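Caring for wooden worktops
by Geetha Unnithan, April

After the winter many members write to us about their wooden tops, which became dry and rough. I have oiled my own kitchen top in Hidovden for many years, so I try to answer all of you together.

First, wash the wood with warm water and a little soap, and let it dry until the next day. Then sand it lightly along the strips, never across. I use 200 paper and I don't press hard.

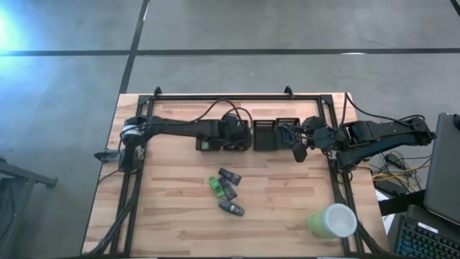
Butcher-block top in pale, narrow strips.

For the oil, 50 ml is enough for a small kitchen top. Put it on with an old cotton cloth, wait twenty minutes and wipe away everything that stays on the surface. Please lay the cloth flat outside to dry – an oily cloth in a ball can start to burn by itself.

Gisela Schmieder asked if she must repeat this every month. In my opinion twice a year is good, and one more time near the sink, where the wood suffers most. Dark rings from cups go away with fine sanding, but old black stains from iron are more difficult, and I will write about them in the next issue.
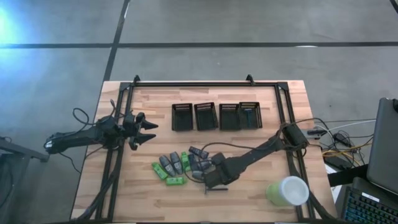 Mesh baskets in a row on a wooden top.

Questions about oil or wax can be left at the Riva desk until noon.

Recent items
Which wax for old chairs?
Sharpening day in Plotola
Letters: my squeaking drawer
Husar timber yard, new opening hours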